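Why does my policy do well on the box but fail on the tray?
Posted by Clumberg, Fri 21 August
Tags: imitation learning, wrist camera, small objects

Hello all. I am trying to repeat a result from a workshop paper by Oda Amundsen, on picking small sweets with a learned policy. Her method is to train on demonstrations, then take the moments where the policy hesitates, collect short corrections only there, and train again. In the paper the success goes from 37 to 71 per cent after one round of corrections.

I have one arm, a yellow tray and chocolates. When the pieces sit in the cavities of a box, my first policy is already acceptable. When they lie free on the tray, it is much worse, and the round of corrections gave me almost nothing.
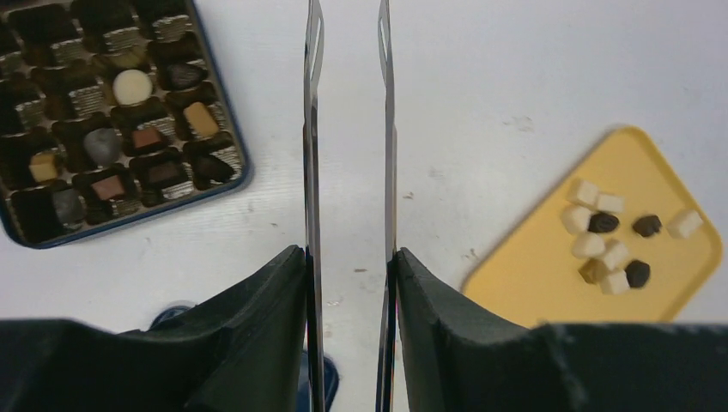 My corrections are all of one sort: I take over when the fingers are already close to the table, and I move them sideways to the piece. I recorded 90 of these in June. The training loss goes down as it should, but on the tray the arm still stops above the pieces and waits. Did I misunderstand the method, or is my data too few? I would be thankful for any hint.

Okoro

I think the number is enough. The problem is where you begin the correction. If you take over only near the table, the policy learns the last movement but it does not learn how to arrive there. In our lab we start the correction a little before the hesitation, while the hand is still high, and we keep the whole approach in the recording. We did the same experiment with tongs held in a clamp, and for tongs this matters even more, as a small error of angle at the wrist becomes a large one at the tips.
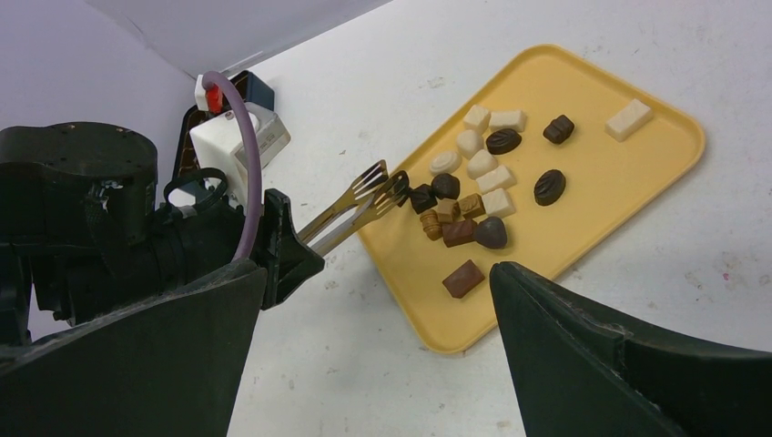 Please check also how you spread the pieces. Ours were in a group at first in every demonstration, and the policy became very poor with a single piece that lay far from the others. We now put at least one piece near a corner of the tray in each recording. And keep a few layouts which you never train on. Otherwise you will measure only memory.

One question back to you: do you weight the corrections more than the first demonstrations? We sample them equally, half of each batch from each set. With plain mixing they were lost among the long recordings.

Sullarham

just collect more data, it always helps

Vevis

I agree with Okoro about the start point. I would add that you should run each test layout several times before you compare. I used 7 trials per layout and the difference between two seeds of the same policy was bigger than the difference I wanted to show. I still do not know which of my June results I can trust.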